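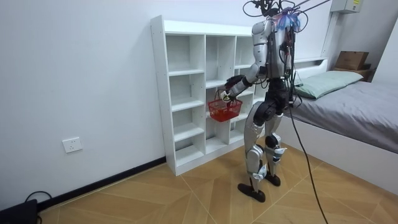 Cube shelf in the small room: baskets, boxes or nothing at all?

Posted in Storage and Tidying

marrowfat
Right, I need opinions because my household has stopped giving me any. We've got a white open cube shelf against the back wall of the box room and I've been trying to get it under control since November. I started buying the little red plastic baskets with the mesh sides and the thin white handle, one at a time, to see if I liked them. I do like them! They're cheerful and you can see what's in them without pulling everything out. But my sister came round on Tuesday and said it looked like a nursery, and now I can't unsee it. Do I carry on, swap to something that fills each compartment properly, or leave half of it open?

Contents if it helps: wool, batteries, tape, a frankly silly number of phone leads, gift wrap bits, and the dog's stuff.

tinlid
Carry on. Life's too short for beige.

pegbag_pat
I'd swap, sorry. Small baskets in big square holes always waste the top half of the hole. I had the same thing with mine and ended up stacking a second basket on the first, and then of course you have to lift one out to get at the other, so you stop bothering and it all ends up on the floor. The Gaber fabric cubes fit mine with a finger's width to spare. No handle on top, just a loop at the front, so you pull and it slides.

marrowfat
Pat, yes, the wasted space does bug me. But fabric cubes are so dark inside, I'd never find a battery again.

oldgreywhistle
Fabric cubes are where things go to die. I've got three and I couldn't tell you what's in any of them. Open mesh every time. The handle matters more than people think as well, you can hook it with one hand while you're holding a cup of tea in the other.

pegbag_pat
You can put a label on a fabric cube, whistle. It isn't difficult.

oldgreywhistle
I did label them. Then I put different things in.

quincejelly
Mesh has one big drawback and it's anything small or pokey. Knitting needles, pencils, those flat paper clips, all straight through the holes. I line mine with a bit of cut-up cereal box and it's fine, costs nothing. Don't do it for the wool though, just shove that in as it is, but watch it doesn't snag on the corners if the plastic's a bit rough. Mine had a sharp seam and I ran a nail file over it.

marrowfat
Cereal box is genius, doing that tonight. Haven't had a snag yet but I'll check the seams.

dunnockdave
Can I ask the boring question, is the shelf fixed to the wall? People always plan the baskets and forget that bit. Even a lowish one can come over if somebody leans on it or a child decides to climb. Ours came with a bracket in the bag and it sat in the kitchen drawer for two years before I put it on.

marrowfat
Erm. It's against the wall. Does that count?

dunnockdave
It does not!

tinlid
Ha, mine's the same. Going to look for the bracket now.

hobnail
On the wasted space thing, have a look at shelf inserts. Jurndale do one that slots in halfway up and turns one square into two, so your small baskets would fill the gap nicely. I've got them in the bottom row only. They wobble a bit if you overload them, so wool and gift wrap yes, tins of anything no.

pegbag_pat
So now she's buying inserts AND baskets. The cubes would come out cheaper, I'm just saying.

hobnail
If she was starting from scratch, maybe. She's already got the baskets.

marrowfat
"She" is right here, eating toast :) I like the insert idea a lot. Do they scratch the sides going in?

hobnail
Mine left a faint line on one side. You only see it when the basket's out. Slide it in level and don't force the back corner like I did.

quincejelly
Another vote for leaving a couple of squares open, by the way. We keep ours clear for whatever's on the go that week and it stops the top turning into a dumping ground. (It's still a bit of a dumping ground.)

larchlap
Bit of a different view, I think colour is the real trouble here, going by what your sister said. One bright red basket on a white shelf looks cheery, a full set looks like a toy shop. Put the red ones along the bottom and something plain above. Pliltimard had a decent off-white one in the same sort of shape when I last looked, though the handles are stiffer.

tinlid
Or paint the sister beige.

oldgreywhistle
I'd mix them up and not worry. Nobody visits a box room on purpose.

marrowfat
She did! She went in specially!

Anyway, plan so far: keep the red for the dog's stuff, the wool and the gift wrap, cereal box in the battery one, inserts for the bottom row, and find that bracket. The leads I'm still stuck on. They get in a knot the minute I look away.

dunnockdave
Freezer bags, one lead each, write on the bag what it goes to.

pegbag_pat
Toilet roll tubes. Stand them up in the basket.

hobnail
Not toilet roll tubes, please. They go soft and you find them all squashed at the bottom. Butidon cable ties, the soft wrap-round sort, and then just chuck them in.

pegbag_pat
Mine have been in tubes for years and they're perfectly fine, thank you.

marrowfat
Will try both and report back. Bracket located, it was in with the batteries.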